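The arm at station 4: what has changed for us in the packing hall

By Canan Uçar
4 September 2023

Many of you have asked me in the canteen what is going on behind the glass wall beside the packing hall, and whether it means fewer people on the late shift. I promised to write it down for the newsletter, so that everybody gets the same answer and not only those who happen to sit at my table. English is not my first language, as you know, so please be patient with me.

For readers from the other sites: at Rocha we pack wooden and plastic learning toys for Lirosus and for several smaller shops. A large part of the work is what we call kitting. A person takes loose pieces from the bins, puts together the right shapes in the right colours according to the order sheet, and places them in the tray. It sounds easy. I did it for six years and I can tell you that after the third hour the red star and the red cylinder begin to look the same. The wrists also suffer, especially in the weeks when the school orders come in.

The management decided in spring to try an arm for a part of this work. The project has the name Skullton, which was chosen by the technical office and which I did not vote for. The arm does not pack finished orders yet. At the moment it is learning to group pieces on a board, next to each other and in the sequence the sheet asks for. When it has the pieces in order, a colleague checks them and moves them to the tray by hand.

The people who teach it are not engineers from outside. They are four of our own packers, who went through two weeks of training in the technical office and now share the work in turns. They set out the pieces, start the task, watch, stop it when something is wrong and write down what happened. In the first month they wrote down 1,311 attempts. Of these, 833 were accepted by the checker without any correction. The others needed a hand, mostly because a piece was standing crooked or had been pushed away from its neighbour.

I spent a morning with them. The arm is slower than I expected. An experienced packer would finish the same group while it is still coming down to the first piece. It is also very quiet, and after some minutes I noticed that I was speaking in a low voice, as in a library.

One task uses eight blocks in four colours. The yellow heart and hexagon belong together at the far side of the board, with the green star and cylinder along the same side, and the blue and red blocks make a row of their own, one colour and then the other.

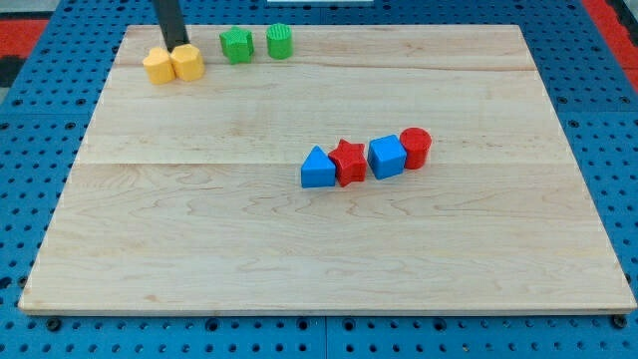 Cauã Vasconcelos wants it said clearly that the row is the difficult part. According to him, the arm can find one block on an open board almost every time, but placing it close against another one without moving that one is something he had to show it again and again. He also told me that he goes home less tired in the hands and more tired in the head, and that he has not yet decided if this is a good exchange. What he would like is a longer break in the middle of the turn, and he has asked for it in writing.

I think this is a fair point, and I have heard it from the others too. When you pack by hand, your thoughts can go where they like. When you supervise the arm, you must look at it the whole time, although for long periods there is nothing to do. The shift plan was made as if watching were a rest. It will be discussed at the works meeting in September.

Now to the question about jobs. The written agreement says that no post in the packing hall will be removed because of the arm before the end of next year. There are 89 of us in the hall today. The agreement does not say anything about the time after that, and I do not want to pretend that it does. It also says that hours spent on teaching the arm are paid at the higher rate, and that the notes the packers write cannot be used to judge their personal speed. We insisted on this last sentence, and it took three meetings to get it.

Some smaller matters. The bins for the trial pieces have moved to the shelf beside the Pleturon label printer. Please do not take blocks from them when your own bin is empty, even if it is only one. Twice already a task could not be started until the missing piece was found in somebody's tray.

The door in the glass wall stays closed while the arm is working. If you want to see it, ask whoever is on the turn and they will let you in between two tasks.

The next training begins at the end of September and has places for two more packers. You do not need to know anything about computers. The list is hanging by the time clock, and you can also give me your name.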